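**Geburtsurkunden in Ornier jetzt auch online, 18. Juni 2025**

Ich hab's gleich ausprobiert: Das Standesamt Ornier nimmt Anträge auf Geburts- und Sterbeurkunden ab sofort über das Portal Vivness an! Ausweis einlesen, Registerjahr eintippen, bezahlen – nach 9 Minuten war ich durch (und davon habe ich die Hälfte nach meiner PIN gesucht). Die Urkunde kommt weiterhin auf Papier und mit Siegel per Post.

Ganz ohne Haken geht es leider nicht. Online bestellen könnt ihr nur, was ab dem Jahr 2000 beurkundet wurde, für alles Ältere müsst ihr weiter schreiben oder vorbeikommen. Im Amt liegen laut Aushang noch mehr als 24 unbearbeitete Anträge vom Frühjahr, also plant lieber vier Wochen ein, wenn ihr die Urkunde fürs Aufgebot braucht. Eheurkunden sollen im November folgen, da bin ich gespannt.
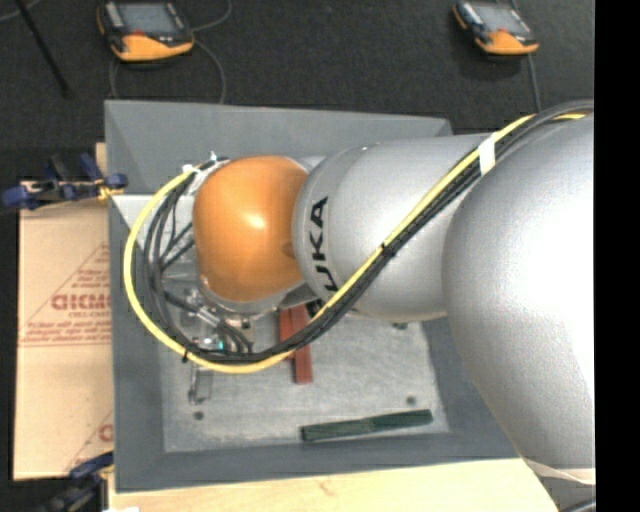
**Tarek Hamdy**, Lokalredaktion

Wie lief's bei euch? Schreibt mir gern in die Kommentare, ich sammle Fragen fürs Standesamt.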